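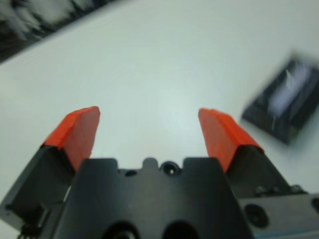
Bench 2, orange pads over the white top.

Filed under: Workshop Log / Adhesives
3 min read

July, 7:40 am

Peel samples from the Pruma hot-melt batch came out of the conditioning cabinet this morning. Raíssa Brito cut them last night at the usual width. Backing is the heavier Dewan cotton, same roll as before, face side to the glue. Press time 40 seconds on every strip.

Dial on the press reads high. Tudur Mostyn checked it against the spare probe before he left and wrote the offset inside the lid in pencil. I used his figure. Anyone repeating this should read the lid first and ignore the sticker on the front, which dates from the old heater.

Set A, 200 g weight, hung vertical: no creep at the mark after the first hour. Edges still square. Small amount of stringing on the cut side, trimmed with the flat blade.

Set B, same weight, surface wiped with alcohol beforehand: no visible difference from A. I had expected one. Possible that the strips for A were cleaner than assumed - they came straight out of the wrapper.

Set C, 700 g: slid. Two strips let go completely and the rest moved past the second line. Failure is at the glue-to-cloth side, with the film left whole on the plate. So the cloth is the weak point and a longer press is the next thing to try. Shona Leckie thinks the sizing in the Dewan cloth is at fault and wants a washed set alongside. Agreed, but one change per run.

11:15 am

Washed a length of cloth in plain water, no soap, hung over the sink rail. Shrinkage along the warp is enough to matter, so cut after washing. Old template still fits if lined up on the selvage.

Glue pot skinned over while I was at the sink. Scraped and restarted. Strips poured before the restart are marked R on the back and should not be averaged with the others.

4:30 pm

Afroza Jayawardena has the Grillwood plates back from cleaning. Two have a scratch across the test area, put aside for cutting practice.

To do:
- longer press on unwashed cloth, 700 g
- washed cloth at the standard press
- ask Victor Athumani for the Jusis data sheet, page with the open time
- new blades

Pot off, lid on, cabinet left running overnight.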